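Wulberg Cele Vanity Cabinet
Set-up and Care Guide

Section 4. Placing the cabinet in an open room

This section is for customers who use the Cele cabinet standing free on the floor, with people able to walk on all sides of it. If your cabinet will stand against a bathroom wall and be joined to the water, please go to Section 5 and come back only for the cleaning advice in 4.6.

4.1 Before you begin

Please read all the steps one time before you move anything. The cabinet with its stone top weighs 73 kg. Two adults are needed for lifting, and a third person is useful for opening doors and looking at the floor behind the persons who walk backwards.

You will need:

a spirit level
a soft blanket or a piece of carpet, larger than the cabinet base
the bag of shims marked 409 (it is taped inside the left door)
a dry cotton cloth
work gloves with a rubber palm

Caution: Do not lift the cabinet by the edge of the countertop. The top is glued to the body, and the glue is made for pressing down only. Lift from the bottom rail.

Caution: Do not lift by the faucet.

4.2 Choosing the place

1. Choose a place where the floor is hard and flat. Tile and polished stone are good. A thick carpet is not suitable, as the cabinet will lean to one side after some weeks.

2. Measure the free floor in front of the doors. It must be at least 600 mm. If people will work at the basin from the back side also, leave the same distance there.

3. Look at the ceiling lights. A black top shows reflections very strongly, and a lamp tube directly over the basin can be tiring for the eyes. When you can choose, put the cabinet between two lamps.

4. Check where the air conditioner blows. This is not important for the cabinet, but it is important for the person who stands at it for one hour.

5. Mark the four corners with paper tape.

4.3 Moving the cabinet

1. Close both doors and tape them with paper tape. Do not use packing tape, it takes off the lacquer.

2. Remove all loose things from the countertop, also the soap dish. It looks heavy but it slides.

3. Lift the cabinet onto the blanket and pull the blanket slowly over the floor. Pull from low down, with bent knees.

4. When you arrive to the marks, lift one side, take out half of the blanket, then lift the other side and take out the rest.

Note: On a glossy floor the sand under your shoes will scratch more than the cabinet. Sweep the way first. Leave the broom near, you will want it again after the unpacking.

4.4 Levelling

1. Put the spirit level on the countertop, first along the front edge, then from front to back.

2. Push a shim under the low corner. Begin with the thinnest one.

3. Press with your flat hand on each corner of the top. If the cabinet rocks, add one more shim at the opposite corner and measure again.

4. Pour one cup of water in the basin, with a bowl placed in the cabinet under the drain. The water must run to the drain and leave no pool on one side. Afterwards empty the bowl and dry the basin.

Note: A cabinet which is not connected has no water in the faucet. You may turn the handle freely. It does no harm, but please do not let children hang on it.

4.5 The room around the cabinet

Many of our customers put the cabinet on a floor where other things already have their place, for example a bench, a stool, or a side table. The following order has worked well for us.

1. Low furniture stays along the walls. A shelf of knee height is good for things which are used only sometimes.

2. Bags and backpacks go on a bench and not on the floor. A person who looks down in the basin does not see a bag strap.

3. Power strips lie on the side, never between the cabinet and the place where a person stands. If a cable must cross the walking way, press it flat and tape it along the full length. Roll up the spare length in a loop and put it against the wall.

4. Keep every power strip away from the basin side, also when no water is connected. A pump bottle can fall over, and the liquid goes further on a smooth floor than one thinks.

5. Boxes may stand behind or beside the cabinet, but leave the doors free to open completely.

6. On the countertop, put the hand soap on one side of the faucet and the soap dish on the other side. Leave the front edge empty for the hands. 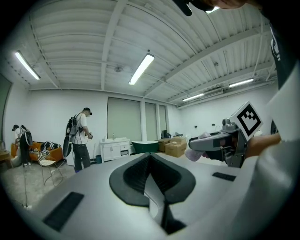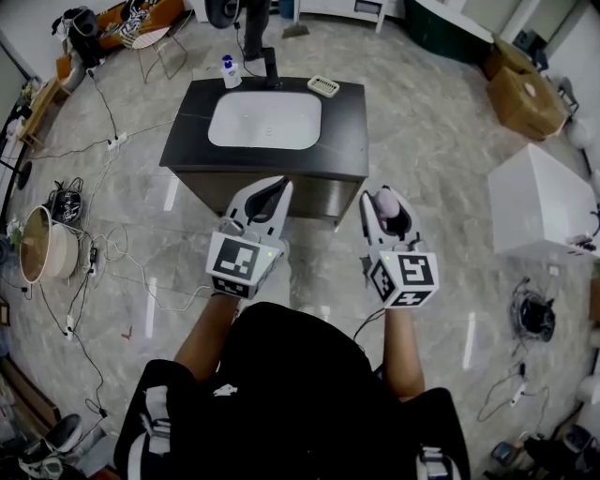 7. Walk one time around the cabinet at normal speed. Move everything that your foot touches.

8. Ask one person to stand at the front and another to pass behind. If they must turn the shoulders, the cabinet is too near to something, and you should go back to 4.2.

4.6 Daily cleaning

1. Wipe the countertop with a cloth which is a little damp, then with the dry cotton cloth. Dark stone shows every drop, so the second wiping is the important one.

2. Clean the basin with washing-up liquid. Scouring powder makes the white surface grey after some months and this can not be repaired.

3. The joint between basin and stone is under the edge and difficult to see. Feel it with one finger once a month. If it is sticky or has gaps, order the Jitholm sealing kit and follow the paper in the kit.

4. The faucet needs only a soft cloth. Vinegar and lemon cleaner will change its colour.

5. Lift the soap dish every day. A ring of soap under it becomes hard and must then be softened with warm water for 2 hours.

Caution: Do not use spray cleaner near the cables. Spray on the cloth first.

4.7 If something is not right

The doors do not close evenly: the cabinet is not level. Repeat 4.4 before you touch the hinges.

The cabinet moves when somebody leans on it: look if a shim has come out. On polished floors, use the Larance rubber pads instead of the shims. They are sold separately in grey and black.

There is a white mark on the stone: it is usually from hard water. Put a warm damp cloth on it for ten minutes and wipe in circles.

The basin makes a hollow sound when you knock on it: this is normal for a free-standing cabinet. The sound becomes smaller when the waste pipe is fitted as described in Section 5.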